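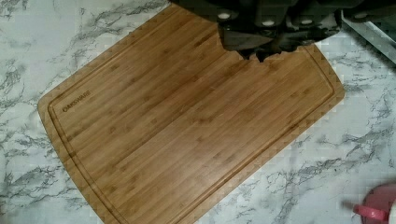
Regular customers at the Pritdale salon had told its owner that their old dryers left them with frizz by lunchtime. She switched to the Elasska in May. "It's lighter, and my wrist doesn't ache by Wednesday," she says. At 230 pounds it isn't cheap – she paid for hers in two parts.

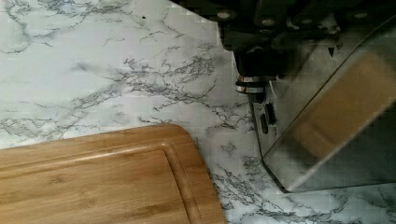

Bamboo board on a marble-patterned worktop.

She still keeps an Arnaud for thick hair. "I use that one on low and take my time."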